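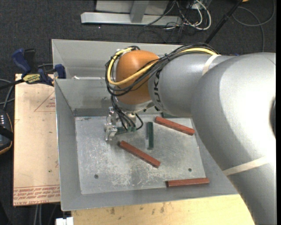
I paddle a sit-on-top most weekends from May until the lake gets silly cold, and my garage has paid for it. So this is my running list of things I do at the workbench and the kitchen sink to keep the gear going, mostly learned after wrecking something.

Rinse everything the same night. I know, you're tired and you want a burger. But sand left in a rudder hinge overnight seems to set like cement, and five minutes with the hose saves me an hour with an old toothbrush on Tuesday.

Smelly neoprene booties: soak them in the sink in cool water with a good splash of white vinegar, then rinse and stuff them with newspaper. Swap the paper after a few hours. Please don't put them in the dryer. Mine came out fitting a child!

Two-piece paddles get stuck. My buddy Adel El-Sayed taught me to run cool water over the inside half, wrap a warm dish towel around the outside half, and have two people twist (not yank). It's worked on every paddle so far, including my old Torano that hadn't come apart in 6 months. Keep grease off that joint, it just collects grit.

For dry bags, I hang them upside down over empty soda bottles on the shelf. Pinhole leaks are easy to find — blow the bag up, roll it shut and push it under in the bathtub. Mark the bubbles with a grease pencil the second you see them, or you'll lose the spot like I always do.

Hatch covers like a wipe of 303-type protectant every month or so. Sunscreen is murder on them, so wash your hands first.

And storage! I hang the boat on two wide straps, hull up, about a third of the way in from each end. Leave the hatches cracked open over winter, and check inside for spiders in spring. Big ones.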